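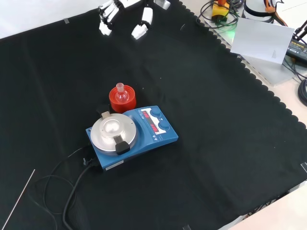 4. Setting Up the Stirrer Hotplate and Heating Block

This section covers placing the hotplate on the bench, fitting the heating block, and running a first heat test. It applies to the Zelleo stirrer hotplate used with the Sindalar single-well block. For multi-well blocks, see Section 6.

4.1 Before you start

You will need:

Hotplate with power cable
Heating block with clamp handle
Round-bottom flask that matches the well
Flask stand
Magnetic stir bar
Bench cloth (optional)

Check the glass for chips, star cracks, and scratches. Do not heat a damaged flask, even for a water test.

4.2 Placing the hotplate

1. Choose a level surface with a grounded outlet within reach. Leave open space on all sides of the unit.

2. If you use a bench cloth, lay it flat and smooth out any folds under the feet. The cloth must be rated for use under heating equipment.

3. Set the hotplate down with the control panel on your right and the round plate on your left.

4. Connect the power cable at the back. Route it away from the plate and leave some slack.

CAUTION: The cable must never touch the plate or the block. Check it again each time the unit is moved.

4.3 Fitting the block

1. Make sure the unit is switched off and the plate is cool.

2. Wipe the plate and the underside of the block with a dry, lint-free wipe. Grit between the two surfaces slows heating and can scratch the plate.

3. Attach the clamp handle to the block and tighten it by hand.

4. Lower the block onto the center of the plate with the well facing up. Point the handle toward the front.

5. Press lightly on opposite sides of the block. If it rocks, lift it off and clean both surfaces again.

Note: The handle is for placing and removing a cool block. It gets hot during use. Let the block drop below 70 °F before you take hold of it without gloves.

4.4 Flask and stand

Keep the flask in its stand until the block is in place. Hold it by the neck when you move it.

1. Put the stir bar in the flask. Tilt the flask and let the bar slide down the side.

2. Add the liquid. Do not fill past half.

3. Lower the flask into the well until the bottom makes contact. Support the neck with a Hirose stand clamp.

4.5 First heat test

Use plain water for this test.

1. Turn both knobs to their lowest setting and switch on the power. Both readouts should light.

2. Start stirring at the lowest speed and raise it slowly to 216 rpm. If the bar rattles, turn the speed down and begin again.

3. Set the temperature to 139 °F and wait for the reading to settle.

4. Turn the heat off first. Keep stirring while the flask cools.

WARNING: The block stays hot long after the heat is turned off. Use heat-resistant gloves.

If a readout stays dark or shows an error, unplug the unit and go to Section 9. Replacement clamp handles can be ordered from Berska under part number 676.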